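How Do Books Get Their Numbers?

Turn over almost any book from a store and look at the back cover. Near the bottom there is a box with black and white stripes. Above the stripes there is usually a long number that starts with the letters ISBN. That number belongs to that book and to no other.

What the letters mean

ISBN stands for International Standard Book Number. "International" means it is used in many countries. "Standard" means everyone follows the same rules when they make one.

Why a title is not enough

Suppose you want a book called The Lost Dog. A big bookstore might have several books with that title, written by different people. One might be a picture book and another a long story for adults. If you only give the title, the store may order the wrong one.

Each kind of the same book gets its own number too. The hardcover has one ISBN and the paperback has another. If a book is translated into Spanish, the Spanish book has its own as well. A new copy and a used copy of the same paperback share one number, because they are the same edition.

What is inside the number

An ISBN today has 13 digits. It is split into five parts, often with small dashes between them.

The first part is 978 or 979. It tells a computer that the thing being sold is a book.
The second part stands for a country, an area or a language.
The third part stands for the publisher, the company that made the book.
The fourth part stands for the title and the edition.
The last part is a single digit called the check digit.

Books printed before 2007 often have a shorter ISBN with 10 digits. Some of these end in the letter X. The X stands for the number ten, which would not fit in one space.

How the check digit works

People make mistakes when they copy long numbers. The check digit helps catch them. Here is how to find it:

Write down the first 12 digits. Multiply the first digit by 1, the second by 3, the third by 1, the fourth by 3, and keep going like that to the end. Add up all the answers. Then see how much more you need to reach the next number that ends in zero.

Say your total is 87. The next number ending in zero is 90, and you need 3 more to get there. The check digit is 3. If your total already ends in zero, the check digit is 0.

When someone types an ISBN into a computer, the computer does the same sum. If the last digit does not match, it knows something was typed wrong.
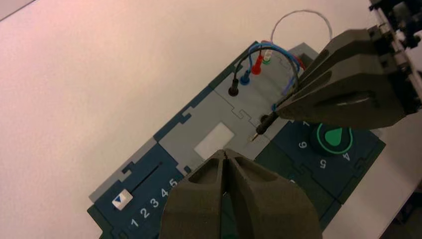
The numerals 1 to 5 in a row on a dark blue tile.

Try it yourself

Find a book with a 13-digit ISBN. Copy the first 12 digits onto paper and cover the last one. Work out the check digit, then uncover it and compare. If yours is different, go back over your multiplying first.

Words to know

Edition: one version of a book, such as the paperback.
Publisher: a company that gets books ready and sells them.
Digit: any of the numerals from 0 to 9.

Written by Jomar Catacutan for the Handow reading pages. Next: What does an index do?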